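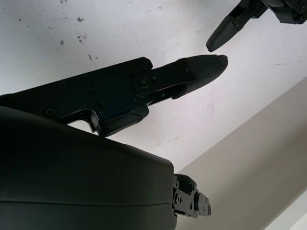 Black bracket, two small screws, pale wall behind

wona_gran
Evening, friends! Did anyone else get to the Malabanan safety meeting? Over 200 of us came (so many old neighbors!) and all asking for night patrols on the Drollow road before people vote.

jbelmonte
Glad you went, but patrols in May did nothing for us. I'd rather have streetlights.

wona_gran
Oh, I'd love both, dear! Jericho Belmonte has 386 signatures so far.

tallpine2
Sign me up, lights or no lights.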